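I've had Carumard's simulation subscription for two arm robots open on my second monitor since July, and a few of you asked me to write up what it's like to live with. So this is going to be a long one, get comfortable!

For anyone just joining: it's a browser product. You pick a tabletop setup, you drive both arms yourself or hand them over to whatever policy you've been training, and it keeps the runs for you. I've been spending most of my evenings on the desk organizer and mug setup, and I've grown very fond of it.
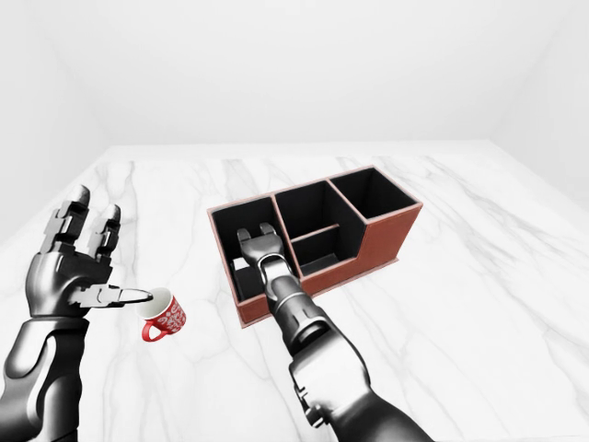
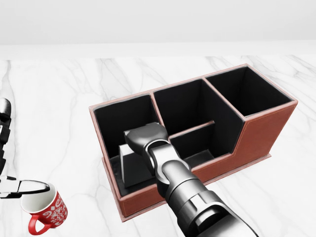
The red mug and the brown organizer on the white marble, with one arm over by the mug and the other at the organizer's compartments.

Does it need a special graphics card on my end? All the rendering happens on Carumard's servers, so a plain laptop and a steady connection are enough.

Okay, on to the things I like, and I'll start with the one that surprised me. Signing up took me less time than making coffee. I'm used to spending a whole weekend getting a simulator to install (we've all been there, with the three terminals open and the one library that wants to be an older version of itself), and instead I was clumsily moving a mug by dinnertime. I can't tell you how happy that made me.

The plan I'm on gives you 100 saved runs a month. I thought that would be plenty, and in my first month I burned through it in 8 evenings, mostly because I kept saving terrible runs out of sentiment. Save fewer than you think you want. The counter doesn't roll over, which I do wish they'd change.

Driving two arms at once is hard, by the way! If you've only ever worked with one, give yourself a couple of evenings to feel silly. I started by parking one arm and using only the other, then swapping, and only then trying both together. There's a practice mode that slows everything down, and I still use it when I'm tired.

I like how the setups are dressed, too. The veined marble and the organizer's black insides are a good honest test for a vision model. Mine had been trained on matte gray tables and got very confused by the first bit of veining it met. Better to find that out on a screen than in front of a customer.

Now the grumbles, because I promised I'd be fair. The contact physics are good for boxy, solid things and noticeably weaker for handles. My mug has slid through a fingertip more than once. Support answered me within a day and were very kind about it, and told me a fix was planned, but they didn't give me a month and I'm not going to guess one for you.

Second grumble: exporting. You can get your runs out in 2 formats, and neither is the one my own tools read, so I ended up writing a little converter. It isn't pretty but it works, and if you want it, ask me and I'll clean it up and share it. (Please do ask, I need the push.)

A few of you wanted to know how it stacks up against Viltarbridge. I used that for 4 months before this. Viltarbridge has the bigger library of objects by a long way, and its documentation is lovely. But I found it slow to load, and I never got comfortable with its camera controls. If you need lots of different kitchen things, go there. If you want to sit down after supper and get a few decent runs in, I'd pick Carumard.

Somebody also asked about Tokgöz. I've only tried the free tier, one arm only, so I really can't say anything useful. If you've paid for it, tell me how you're finding the two arm version – I'm curious.

Would I pay for another month? I already have. My plan is to stay with this organizer until my policy can handle the left compartment properly, then move on to the drawer setup, which a couple of folks over at the Drasanbridge forum have been raving about.

One last thing before I go feed the dog. If you try it, turn off autosave on your first night. It's in the settings under "Sessions," a bit further down than you'd expect. And do send me your runs, even the messy ones, I love seeing them – replies are open and I'll be around until ten or so.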